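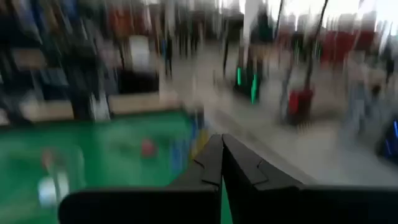
Dwynwen Hopkin wrote in to say that artificial flowers need no looking after, which was the whole point of buying them, and would I please stop telling people to wash theirs. I have considered this carefully and gone back to the sink.

Home | Kitchen | Laundry | Dust & Grime | Garden | Search

Fake flowers do need looking after. They need it twice a year, and they get it once a decade, when somebody moves house and finds that the white roses are grey. Dust in a sitting room is mostly harmless. Dust in a bathroom or near a hob mixes with whatever is in the air and sets like icing.

Dry first, always. Take the stems outside on a still day and go over them with a clean, soft paintbrush, working from the middle of the flower outwards. A hairdryer on the cold setting does for big leaves. Never the hot setting. I have a lily that can tell you about the hot setting.

For plastic and most modern polyester, fill the washing-up bowl with lukewarm water and a very small squirt of washing-up liquid. Before anything goes under, test one leaf round the back with a damp cotton bud. If colour comes off on the bud, put the bowl away and stay with the brush. Reds and dark blues are the usual culprits. Otherwise dip, swish, rinse in clean water, shake, and lay the stems on an old towel. Leave them overnight. Hanging them upside down from the shower rail works too, though guests will ask.

Silk is another matter, and so is anything old, or anything with paper in it. Those go head first into a big paper bag with a mugful of table salt. Fold over the top and shake it for as long as your arm holds out. The salt comes out a colour you will not enjoy. Do it over newspaper, and don't put the salt back in the jar (my own household has needed this spelt out). 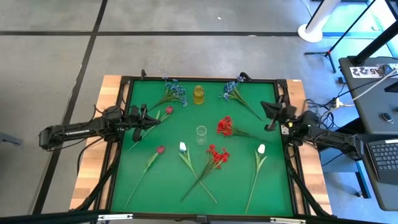 Kiều swears by leaving the stems in a heap until the vase has been dealt with, and I have come round to it. A clean bunch going back into a cloudy vase looks worse than the two of them did dirty.

For a cloudy vase you want white vinegar and uncooked rice. Tip in a handful of rice, add vinegar until it moves freely, put your palm over the top and swirl. Give it a minute or so, tip it all out through a sieve, rinse with warm water. If there is still a tidemark, fill to above the line with warm water and a denture tablet and go away for 15 minutes. Dwynwen tells me the supermarket's own work as well as the dear ones, so we do agree on something.

Drying the inside is where most people give up. Stand the vase upside down on a rack with air underneath, or wrap a strip of old tea towel round the handle of a wooden spoon and poke. If it refuses to dry, warm your rice (fresh rice) on a tray in a very low oven, let it cool until you can hold it comfortably, and pour that in for an hour.

A white bloom that comes back after every wash is probably etched glass, from years in the dishwasher, and no amount of vinegar will shift it. Keep that one for daffodils.
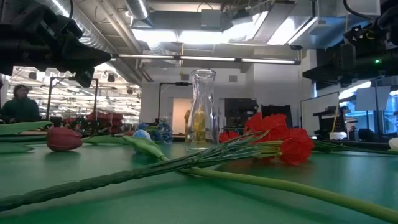 Red artificial flowers beside a clear glass vase.

Arranging them again is easier if you bend the stems before they go in. Most have wire up the middle. Curve them a little, each one differently, and cut nothing until you've tried it, as wire cutters are final. Long stems in a short vase can be folded back on themselves at the bottom. Clear glass shows the fold, so either live with it or fill the bottom with pebbles.

Storing them: a box, tissue paper, dark cupboard. August sun through a landing window took the blue out of my hydrangeas in one summer, and they now look like a faded bridesmaid.

Filed under: Dust & Grime, Glass, Things on Windowsills

Comments

Usham: Salt trick worked on the silk poppies. The bag split on the stairs. Still finding it.

Dakau: can you use brown rice in the vase?

Dwynwen Hopkin: I remain unconvinced. I did wash one to see. It was a different colour.

Estance: Denture tablets are also very good on a thermos, leave the lid off while it fizzes.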